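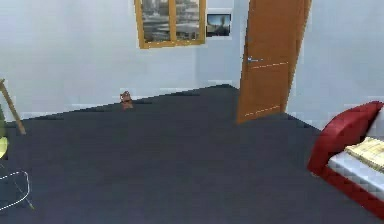 Spring Fitting Days at Plostbridge

The Plostbridge Guild of Tailors will hold its spring fitting days in April, with the final session on Sunday. Members may book a basted fitting with Umer or a shoe measurement with Gashi. Each visiting house will offer 16 appointments, and members are asked to reserve no more than 2 in total.

Umer will show its new range of mid-weight worsteds, together with a softer shoulder developed over the winter. Gashi will bring lasts for its derby and loafer models - sizes for narrow feet included. A deposit of $400 is payable when an order is placed and is not refundable once cloth has been cut.

Members with garments from earlier visits are encouraged to bring them, as both houses will advise on alterations without charge.

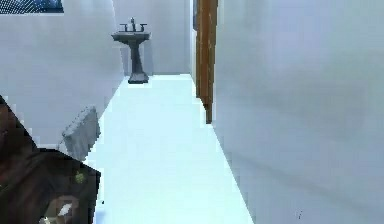 Elspeth Imrie writes that her first Umer jacket needed three fittings before the collar sat properly, and she would urge new customers to allow for that when ordering for a summer wedding.

Appointments may be requested through the Guild office until noon on the day before each session.

2 comments
16 shares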